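I've been having the same argument with my sister-in-law since October, and I've decided to have it with all of you instead, because she's stopped answering my texts about it.

The argument is kitchen benchtops. More to the point, it's whether a benchtop ought to look its age. She has just done her kitchen over and every surface in it is white, flat and shiny, and she wipes it down between courses (between courses!) like a dentist getting ready for the next patient. I think it's a beautiful room and I'm scared to put a mug down in it.

## What I grew up with

Mum's bench was pale green laminex with a burn mark shaped a bit like Tasmania. Everybody knew who'd done it and nobody was allowed to bring it up at Christmas. There was a soft patch near the sink where the water had got in, and along the front edge you could see the knife nicks from before we owned a chopping board. When the house was sold the agent called that kitchen "original", in the voice people use for a dog that bites.

I loved it. You could roll out pastry, fix a bike pump and do your maths homework on it in the one afternoon. I don't think I've relaxed in a kitchen in quite that way since.

## The showroom problem

So when our own bench finally gave up, I went round the showrooms with a notebook and a bad attitude. Bulley had 59 samples on one wall and I'd swear most of them were the same grey. The fella there was lovely, but every time I asked how a thing would look after ten years he told me how to stop it looking like anything had happened to it. Sealers, mats, trivets, a special spray. I came home with a brochure from Dindine that used the word "timeless" on every second page.

I have a real grudge against "timeless". It nearly always means whatever was fashionable eighteen months ago, in a neutral colour. Food happens on a bench! Turmeric happens! My youngest happens, usually with a permanent marker.

The one thing that did turn my head was dark stone with a lot going on in it. Browns and charcoals all muddled together, and pale veins wandering off wherever they like. A surface like that has already had a rough life before you've so much as dropped a fork on it, and I find that very restful.

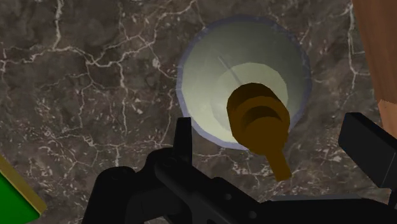 ## What it costs to be relaxed

Now, real marble stains and etches, I know that, you don't need to write in. My friend Amra Perić put it in her café and had a lemon ring on it before the first week was out. She was ropeable for a month and now she can't remember which ring was the first. That's more or less my whole case.

Money is the weak spot in it, I'll admit. Quansah quoted us $1156 for a piece barely big enough for the kettle and the toaster, and I had a little sit down in the car afterwards. It's easy to be breezy about scratches when the thing cost $198 at a salvage yard. When it's cost you a holiday, you start eyeing off your guests' lemons.

Which is where I think my sister-in-law has a point, though I'd like it noted that I'm only saying so here. She saved for years for that kitchen. If wiping it down makes her happy then it's her elbow grease and her bench, and she did host all of us for Easter.

But I still reckon we've been sold something daft, this notion that a room people cook in three times a day should look as if they've just moved in. We don't ask it of the back step or the good armchair. My neighbour's breadboard has a dip worn in the middle and people pick it up and admire it.

We've ended up with secondhand timber, by the way. It was $246 plus a carton of beer for the bloke who helped me carry it in, and there's already a ring on it from the teapot. I've left the stone for another day, or another lottery ticket. If anybody wants a Dindine brochure, it's under the short leg of the kitchen table.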